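Bungate College Student Services
Progress report to the Hájek Fund
Textbook and Equipment Lending Program, spring term
Submitted 9th June by Philomena Doherty, program manager

1. Status

The program is open and running at full hours. The lending desk moved into its permanent space on the ground floor of the Orkska Building in the second week of term. Shelving, the checkout counter and the secure cabinet for calculators and laptops are installed. The one item from the original plan still outstanding is the after-hours return locker, covered in section 4.

2. Use of the program

During the reporting period 413 students borrowed at least one item. Of these, 161 were in their first year. The grant agreement did not set a target for first-year students, but the application named them as a priority group, and we will continue to report the figure separately.

Textbooks made up the largest share of loans, followed by graphing calculators. Demand for laptops was higher than planned in the first weeks and fell once the computer labs went to extended hours. Lab coats and safety glasses were added to the catalog in April at the request of the chemistry department. They are lent for the full term and are not counted as short loans.

Students do not need to show financial need to borrow. This was debated before launch. The application form used in the pilot asked for aid status, and desk staff reported that some students left when they reached that question. The form now asks only for name, student number, course and contact email. Aid status is matched afterward by the registrar and returned to us as totals, so the desk holds no individual financial records.

Loan periods are set by item type. Required textbooks go out for the term when the desk holds enough copies for the course, and for one week otherwise. The one-week rule caused most of the complaints received. Students in courses with weekly problem sets need the book on the same days as each other, and a one-week loan leaves the rest of the class without it. For the fall we propose a same-day reserve shelf for these courses, with copies used in the building and returned by closing.
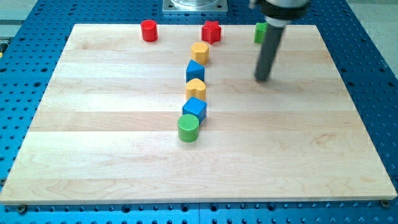
The reserve shelf would need no new money. It would need one change to the checkout software, Burix, which does not at present allow a loan shorter than one day. The vendor has confirmed that hourly loans can be switched on, but the overdue notices have to be rewritten first or they will go out at midnight regardless of the due time. Adjoa Bawa is drafting the new notices.

3. Spending

The Fund's award covers textbooks, equipment and student wages. Textbook purchases are complete for the year. We bought used copies where the edition matched the syllabus, and this left $3,000 unspent on the textbook line. We request permission to move this amount to student wages for the fall term. Wages are the line under most pressure: the desk was planned with one student worker per shift, and the first two weeks of term cannot be run safely with fewer than two.

No funds were spent on furniture. The college covered the counter and shelving from its own facilities budget, as agreed.

A line-by-line statement is attached as Appendix A. Receipts are held by the business office and can be supplied on request.

4. Issues

Return locker. Delivery has slipped twice. The supplier now gives a date before the start of fall orientation. Until then, returns are accepted at the library circulation desk outside our hours - this works, but items take up to two days to reach us and show as overdue in the meantime. Fines are not charged under the program, so the effect on students is limited to an incorrect notice.

Lost items. 4 calculators were not returned by the end of term. Holds have not been placed on the student accounts. Our policy is to send two reminders and then ask for a meeting, and that process is still open.

Edition changes. Two departments changed required editions after our order was placed. We have asked department offices to confirm fall titles in writing before we buy.

5. Next period

Install the return locker and end the library arrangement.
Enable hourly loans and open the reserve shelf.
Hire and train student workers before orientation.
Complete the inventory count and remove outdated editions.
Run the borrower survey, postponed from spring because it overlapped with course evaluations.

Decision requested from the Fund: approval of the budget transfer described in section 3. Fall hiring opens in July, and a reply before then would let us post the additional shifts with the others.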